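3.2 Déplacements et prise alimentaire d'après-match

Les données de cette section viennent du suivi mené à Datholm pendant la deuxième moitié de saison. 59 joueurs, cinq équipes, toutes engagées dans le même championnat régional. Carnet alimentaire rempli par le joueur lui-même, sur téléphone, via l'application Pluvon. En tout 1 437 entrées exploitables après nettoyage. Gardiens inclus, contrairement à ce qui avait été fait dans l'étude pilote (voir 2.4), où leur exclusion avait été critiquée à juste titre.

Définition retenue pour la fenêtre d'après-match : du coup de sifflet final jusqu'au coucher. Keskinen avait proposé une fenêtre fixe, plus courte. Écartée : un joueur qui rentre en car à deux heures du matin n'a pas la même soirée qu'un joueur qui habite derrière la tribune, et c'est bien cet écart qui nous intéresse. Les entrées saisies le lendemain matin ont été gardées si le joueur avait indiqué une heure de prise. Sinon, retirées.

Variable principale : la distance du trajet retour. Les déplacements vont jusqu'à 400 km, dans un seul sens, le plus long étant celui de Kavthorpe. Trois classes : domicile, trajet court, trajet long. Le seuil entre court et long a été fixé avant l'ouverture des données, sur la base du calendrier, pour éviter de le caler sur les résultats. À noter que deux équipes ont le même stade et que leur derby compte donc comme un match à domicile pour tout le monde.

Premier constat, attendu. Après un match à domicile, les joueurs mangent un vrai repas, assis, le plus souvent en famille ou au club-house. Après un trajet long, la prise est fractionnée : quelque chose dans le vestiaire, quelque chose à la station-service, parfois encore quelque chose à l'arrivée. Le total énergétique déclaré change peu. La composition, elle, change nettement, avec moins de légumes et de fruits et davantage de produits sucrés emballés. Effet présent dans les cinq équipes, plus faible chez les joueurs les plus âgés.

Second constat, moins attendu. Le résultat du match ne pèse presque pas. Nous pensions trouver une prise plus faible après une défaite, comme le rapportent souvent les entraîneurs en entretien (section 4). Rien de net dans les carnets. Possible que les joueurs battus remplissent moins bien leur carnet ces soirs-là, ce qui masquerait l'effet ; les entrées manquantes sont effectivement un peu plus nombreuses après défaite. Impossible à trancher avec ce protocole.

La catégorie « fruits et légumes » appelle une remarque de codage. Pluvon propose une liste fermée et quelques joueurs ont utilisé le champ libre pour tout. Recodage à la main par deux personnes, séparément, puis discussion des désaccords. Les jus n'ont pas été comptés comme fruits. Les compotes en gourde, si. Les légumes des sandwichs n'ont été comptés que si le joueur les nommait, d'où une sous-estimation probable, mais la même pour les trois classes de trajet, a priori. Les portions ont été laissées en unités déclarées, sans conversion en grammes.

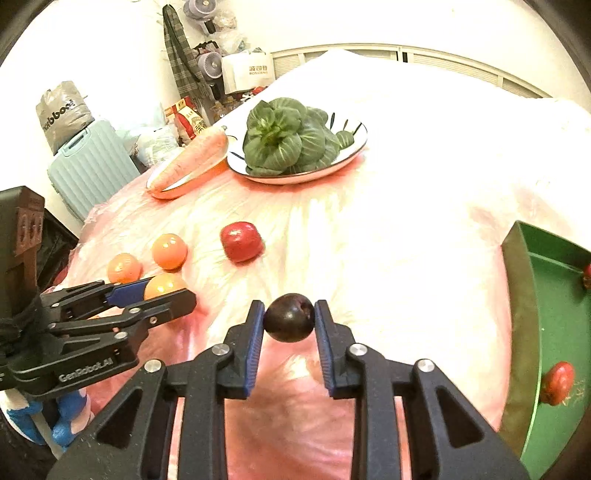
Figure 3. Fruits et légumes : prune, petites oranges, pomme, carotte, bok choy.

La part des fruits entiers dans les prises de vestiaire dépend surtout de qui prépare la caisse. Dans trois équipes sur cinq, c'est l'encadrement, avec un budget fixe par match. Dans les deux autres, chacun apporte ce qu'il veut, et la dispertion entre joueurs est beaucoup plus forte. Ce facteur n'était pas prévu dans le plan d'analyse. Ajouté après coup, à lire comme exploratoire. Il explique pourtant plus de variance que la distance elle-même dans le sous-groupe des trajets courts, ce qui nous a amenés à refaire les modèles avec et sans.

Modèles : effets mixtes, joueur et équipe en effets aléatoires, distance en trois classes, résultat du match, heure du coup d'envoi. L'heure du coup d'envoi compte. Un match en soirée suivi d'un trajet long donne les profils les plus éloignés du domicile, avec une dernière prise très tardive et souvent pas de petit-déjeuner le lendemain. Les matchs de début d'après-midi sont presque neutres, même loin, l'équipe s'arrêtant alors en route pour dîner. L'interaction reste présente quand on retire Kavthorpe de l'échantillon. Elle s'affaiblit quand on retire les joueurs ayant rempli moins de la moitié de leur carnet, sans disparaitre.

Sensibilité à la classification. Nous avons répété l'analyse avec la durée du trajet au lieu de la distance (routes d'hiver, arrêts, un car en panne en janvier). Mêmes conclusions pour les fruits et légumes. Pour les produits sucrés, la durée prédit mieux que la distance : plus le car roule longtemps, plus il y a d'arrêts, plus il y a d'achats. Les coefficients figurent en annexe B, tableau B2, les intervalles aussi.

Limites propres à cette section. Données déclarées, donc oublis. Pas de mesure des boissons autres que les jus et les boissons de récupération, l'application les gérant mal. Alcool non demandé, à la demande des clubs, ce qui est gênant pour les soirées à domicile en particulier. Effectif masculin seulement ; le recueil équivalent côté féminin, coordonné par Seija Kuusisto, suit un autre calendrier et sera traité à part. Enfin, un seul championnat, avec une géographie particulière et peu de clubs. La comparaison avec les données de Valtonen, où les trajets sont tous courts, est reprise en 3.3 pour les seules prises de vestiaire.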